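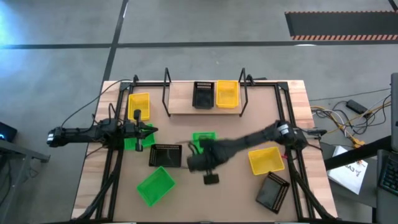 Both arms over the table, baskets in yellow, green and black mesh.

Second post on the Tetteh two-arm kit. List price is 1,429 per arm, frame and cabling extra, and the grippers are included. Willy Aerts at Flukoveck got me the evaluation set for 30 days.

Assembly took an afternoon. The extrusion frame went together square on the first try. Cable routing is left to the buyer, and the manual gives it half a page.

Baskets are a fair test for a parallel gripper. The rims are thin and the mesh ones flex when pinched off center. I ran 50 picks per type at default grip force. Yellow and green plastic gave me no trouble. Black mesh slipped on around 40 percent of picks until I lowered the approach height and slowed the close.

The software is weaker. Each arm has its own config file – the two do not share a workspace limit, so you enter it twice. Arsalan Kakakhel reported the same thing on his set. Support says a fix is due in September.

Next up: stacking, then the raised shelf.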